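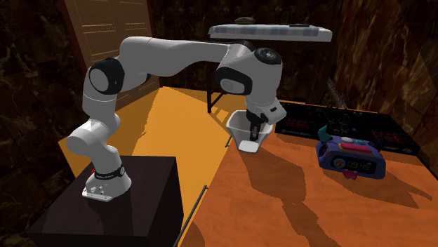
The simulated arm with its gripper lowered into the square bowl, in one of the rendered rooms used for the Limus trials.

2023-12-05

Gripper trials move on screen at the Florville workshop

Anyone who has dropped in on the robotics workshop in Florville over the past few weeks will have found the group gathered around monitors, coffee in hand, watching a white arm go after a bowl in a room that exists only in software. The Limus project has been comparing two sets of gripper fingers this fall, one long and narrow and the other shorter and a good deal softer, and the team decided to run the first round entirely in simulation before asking the real hardware to do any of it.

Roksolana Kostiuk, who leads the project, is quick to admit that she took some persuading. "I like to hear the motors," she said, laughing, when we called her for this piece. "But we got through 50 grasps before lunch and didn't have to sweep anything off the floor, so I've come around to it."

The bowl turned out to be the hard part (everyone we spoke to brought it up, usually with a sigh). Its sides flare a little, and a gripper that comes straight down has to decide whether to pinch one wall or push outward from the inside. The narrow fingers managed the pinch more often, while the soft ones did better when the arm arrived at a slight angle. Rezaul Rathnayake, who wrote the controller, has been trying a slower approach over the last 8 centimeters and is pleased with it so far, though he would like a good many more runs before he puts that in writing.

The rooms themselves are a bit of a treat. Iolo Harries builds them, and he likes to leave things lying around the table so that the arm has something to work beside. The one shown here has strong shadows across the orange tabletop and a purple alarm clock set permanently, as far as any of us can tell, to 09:45. There are 14 rooms now, with different lighting and different clutter, and Harries is happily at work on more of them.

Physical tests with both sets of fingers are planned for March at the Pututmont lab, where Wilmer Flores is already making room on the bench. Visitors are welcome, and Kostiuk asks only that they send a note ahead of time so somebody can meet them at the door.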